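I have now read the whole Hemen mattress trial page, including the grey bits at the bottom, and I have questions. Thread, 1/

2/ The headline claim is that you get 219 nights to try it at home. Very generous. Why 219? Who sat in a meeting and landed on that? I've had leases that felt shorter.

3/ The nights start when the order is "dispatched". Mine sat in a depot for 2 weeks in November. So that's a fortnight of sleeping on a mattress I didn't have. I asked the chat window if they'd add it back and got a link to the page I was already reading.

4/ To send it back you have to have used it for a "reasonable adjustment period". The length of this is not given anywhere. I looked under Returns, under Care, and under a tab called Our Promise, which is mostly about sheep.

5/ Then there's the 4,000 five-star reviews. I read a lot more of them than is healthy. Most were written in the first week. Everybody likes a new mattress in the first week, you've just got rid of the old one. I want to hear from someone in year three with a bad hip.

6/ Went back to it all after lunch today.
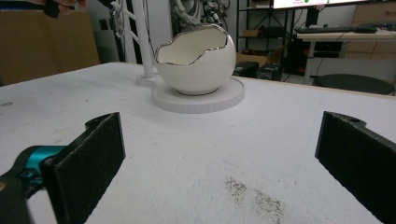

White tabletop, everything else piled up behind it.

7/ Several of you have said get the Flustska instead. I looked. Same trial wording, same "adjustment period", slightly nicer font. I'd bet my good pillow the two pages came off the one template, but I can't prove it so take that as grumbling.

8/ The Flustska one also has "zoned support". Seven zones. I am not a tall person and I don't sleep in the same spot all night, so I'd like to know what happens when my shoulder wanders into the knee zone. The diagram shows a man lying perfectly flat like he's on a tomb.

9/ Someone asked about Zariņš, which is the pricey one. To be fair to them, they do tell you the foam density, layer by layer, and that's more than the other two manage. They also charge you for pickup if you return it, and the fee is "calculated at time of request". So it's a free trial with a mystery bill at the end.

10/ About foam generally. "Cooling gel" keeps coming up. I've asked all three companies how much cooler, for how long, compared with what. One reply so far: "many customers report a fresher night's sleep". I didn't ask about many customers.

11/ And firmness. There's no shared scale. Hemen's medium is a 6 out of 10, Flustska's medium is a 5, and Zariņš just says "balanced". You can't compare them without lying on them, and two of the three don't have a shop you can walk into – handy for them.

12/ What I'd ask before buying, if it's any use:

– What day does the trial start, dispatch or delivery?
– Who pays for pickup, and how much, in dollars?

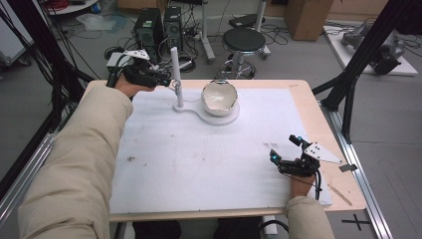
– Does the warranty cover sagging, and how deep does the dip have to be before they'll call it a sag?
– Do you need the original packaging? (It comes vacuum-rolled. Good luck.)

13/ Get the answers in an email. Chat windows vanish. I learned that one with a Jelum bed base, where a very friendly agent told me the slats were covered and the next very friendly agent had no record of it.

14/ Yes, I'm keeping the Hemen for now. It's fine. My back's no better and no worse, and the dog prefers the couch. I'll write again once I'm past the trial and it's too late to do anything about it.

15/ Small update: the chat window has asked me to rate my experience.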